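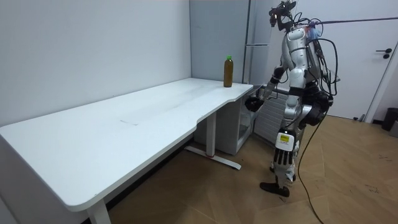
Notebook: Pick-up routing

Friday, November

Carried on with the hotel pick-up model for the Bruvley day tours. Input is last season's booking export from Oltumeo: 497 bookings after duplicates removed. Duplicates were nearly all amended bookings where the old row had been kept with the same reference and a blank status. Filter is now on reference plus latest edit time. Do not filter on status.

Torix run 1, default settings. Routes look fine on paper but the harbour hotels come out last every morning, and Aparecida says drivers always do them first to get clear of the ferry traffic. Default travel times are flat across the day. Loaded the morning table (06:30 to 09:00 in quarter-hour steps) and ran again.

Run 2, morning table on. Harbour hotels move to the front. Longest time on board before the tour starts is down, but the Nogueira guest house is now served by a separate vehicle on mornings when it has only two guests. Cause: its stop is entered as the front door, which is on the one-way street, so the model sends the minibus all the way round the hill. Drivers stop at the rear car park. Moved the pin. Need to check the other small places for the same fault before trusting any of this.

Seats: vehicle capacity was set to 19, which counts the guide's seat. Should be 18 for guests. Corrected in the vehicle file, not in the run settings, as the run settings get overwritten on import.

Run 3, pin moved, capacity corrected. Guest house goes back on the main loop. Nine mornings now need a second vehicle where run 2 said seven. Compared with the driver sheets: second vehicle really went out on eleven. The two missing ones are both mornings with a wheelchair booking, where the rear seats come out. Model knows nothing about that. Aparecida to send the seat plan.

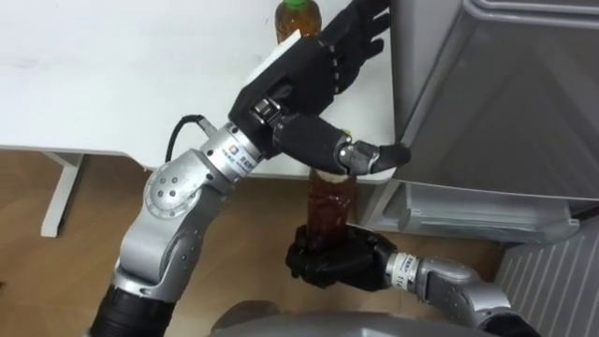
Brown bottle in one hand, the other up towards the refrigerator door.

Dwell time at stops. Was using 2 minutes everywhere. Went through the driver sheets for the three large hotels and took the gap between arrival and departure, 126 readings in all. Median is closer to four at the large hotels, long tail on cruise days. Small hotels left at 2 for now, too few readings to say. Late guests are written in by hand on some sheets and left out on others, so the tail is not to be relied on.

Run 4 with new dwell times not finished. Stopped on a missing postcode for a holiday let, row deleted by mistake during the clean-up. Restored from the export, restarted 16:40.

To do:
Pins for all hotels with fewer than ten rooms
Seat plan into vehicle file
Ask Oltumeo whether the winter timetable uses the same first departure
Rename the run folders, two are both called final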